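Right, shorebird thread, because I've been promising one all month and the kettle's on. Grab a cuppa. 1/
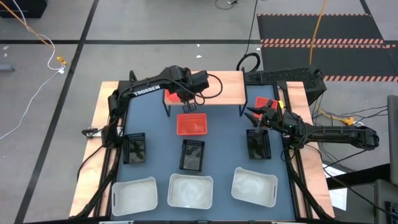 So the tide was all wrong this morning and I went anyway. Got to the Sonex end of the mudflats a bit after six, wind straight in my face, scope wobbling like jelly. First half hour: silver gulls, one very grumpy pied oystercatcher, more silver gulls. 2/

Then the water started pushing up and everything came in at once! Red-necked stints mostly, tiny little wind-up toys, with curlew sandpipers mixed through them. I love how the stints just run at the edge of the water and then panic when it comes back, every single time. 3/

Best count I've had at that roost all season was this morning's: 3,286 birds, all species. I did it twice and took the second one, my first go got wrecked when a swamp harrier went over and the whole lot lifted. Gorgeous to watch, terrible for counting. 4/

And in among them, 3 great knots. I haven't had great knot at Sonex since I moved up the coast (had to go round to Naidu Point for them, and that track is murder on the car). Chunky, long-billed, standing about looking like they own the place. 5/

One of the stints had an orange flag on the leg. Couldn't get the letters, too much heat shimmer by then and it would NOT stand side-on. I got 48 photos of it and the flag is a smudge in every one. I'll send the least bad one in with the sighting anyway. 6/

For the people who asked about bar-tailed godwits – yes, still here, 62 on the sandbar at the far end. A few are getting some nice brick colour underneath. They'll be off north before long and I'll be a mess about it, same as every year. 7/

Small grumble. If you're walking the dog along there on a high tide, please pop it on the lead past the boat ramp. The birds are trying to get fat for an enormous flight and they went up four times while I was there. Most people are lovely when you have a chat and let them look through the scope. 8/

Next big tide I'm going to try the Multia side, where the old saltworks ponds are. Somebody had a broad-billed sandpiper there last summer and I've never seen one in my life, so wish me luck. Thermos, hat, and this time the heavy tripod. 9/9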